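Sprechnotizen: Der Rasen darf Pause machen
8. Januar 2013 — von Mireille Daher
Lesezeit: 4 Minuten

Einstieg

Guten Abend zusammen, schön, dass ihr trotz Januar an den Garten denkt! Kurz vorstellen, dann gleich die Frage in den Raum: Wer von euch hat eine Ecke, in der der Rasen einfach nicht will? (Hände abwarten. Nicht drängeln.)

Meine Ecke liegt unter einer alten Hainbuche. Ich habe dort viermal nachgesät, gedüngt, gelüftet, geschimpft. Im fünften Jahr habe ich Waldmeister, Golderdbeere und Elfenblumen gesetzt, und heute ist das mein liebster Platz im ganzen Garten. Darum geht es heute: Bodendecker statt Rasen, dort, wo der Rasen sich quält.

Warum mich das so begeistert

Bodendecker halten den Boden beschattet, und im Sommer merkt man das mit der Hand. Probiert es aus, einmal auf nackter Erde, einmal unter einem Teppich aus Storchschnabel! Dazu kommt, was alles darin herumkrabbelt. Im Mai summt der Günsel bei mir so laut, dass man es bis zur Terrasse hört.

Und man mäht nicht. (Pause, hier lacht meistens jemand.) Ganz ohne Arbeit geht es trotzdem nicht, das sage ich lieber gleich. Die ersten zwei Sommer wird gejätet, und zwar gründlich.

Beispiel Hanggarten von Marwan Boutros

Marwan hat einen steilen Streifen zur Straße hin, Südseite, magerer Boden, viel Kies. Mit dem Mäher war das jedes Mal eine Turnübung. Wir haben zusammen Sandthymian und Teppich-Sedum gepflanzt, insgesamt 918 kleine Ballen, verteilt auf 2 Wochenenden. Die Zahl kenne ich so genau, weil er die Rechnung der Gärtnerei an die Schuppentür gepinnt hat.

Nach dem ersten Winter sah es lückig aus, und er hat mich etwas vorwurfsvoll angerufen. Nach dem zweiten war der Hang zu. Wichtig für die Zuhörer: Geduld einplanen, Lücken im Frühjahr mit Teilstücken aus den dichten Stellen füllen. Thymian lässt sich wunderbar teilen, einfach mit dem Messer durch.

Was wohin?

Trockener Schatten unter Bäumen: Elfenblume, Golderdbeere, Balkan-Storchschnabel.
Feuchter Halbschatten: Günsel, Pfennigkraut — letzteres wandert gern, also eine Kante setzen.
Volle Sonne, mager: Sandthymian, Sedum, Katzenpfötchen.

Nachfrage kommt sicher: Efeu? Ja, aber nur, wenn ihr bereit seid, ihn jedes Jahr in die Schranken zu weisen. Immergrün genauso. Siham Najjar hat ihres drei Jahre lang aus dem Rosenbeet gezogen und zieht vermutlich noch.

Zweite Nachfrage: Kann man darauf laufen? Auf Thymian gelegentlich, auf Elfenblumen lieber gar nicht. Wo die Kinder Fußball spielen, bleibt der Rasen. Dafür ist er ja auch großartig!

Pflanzen, Schritt für Schritt

1. Wurzelunkräuter raus, vor allem Giersch und Quecke. Mit der Grabegabel, nie mit der Fräse, sonst hat man nachher aus jedem Wurzelstück eine neue Pflanze. Notfalls eine ganze Saison warten.

2. Schwere Böden mit Sand oder feinem Splitt lockern, magere für die Sonnenpflanzen so lassen, wie sie sind. Kein Torf, bitte. 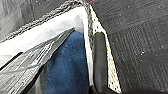
3. Ballen tauchen, bis keine Blasen mehr kommen, dann auf Lücke setzen und kräftig andrücken. Unter Bäumen nicht graben, sondern zwischen den Wurzeln kleine Taschen suchen.

4. Angießen, auch bei Regen. In den ersten Wochen dranbleiben.

5. Dünn mulchen. Bei Thymian und Sedum nehme ich Splitt, im Schatten halb verrottetes Laub.

Schluss und Fragen

Fangt mit einer kleinen Fläche an, mit der schlimmsten Ecke am besten. Beat Wallner hat mir nach dem letzten Vortrag erzählt, dass er gleich den ganzen Vorgarten umgegraben hat und dann im Hochsommer mit dem Gießen nicht nachkam. Zwei Quadratmeter reichen zum Lernen völlig.

Pflanzliste liegt vorne am Tisch, bitte mitnehmen. Wer Storchschnabel abzugeben hat, meldet sich nachher bei mir — ich tausche gegen Günsel, davon habe ich wirklich genug!

Kontakt | © 2013 Mireille Daher | Nach oben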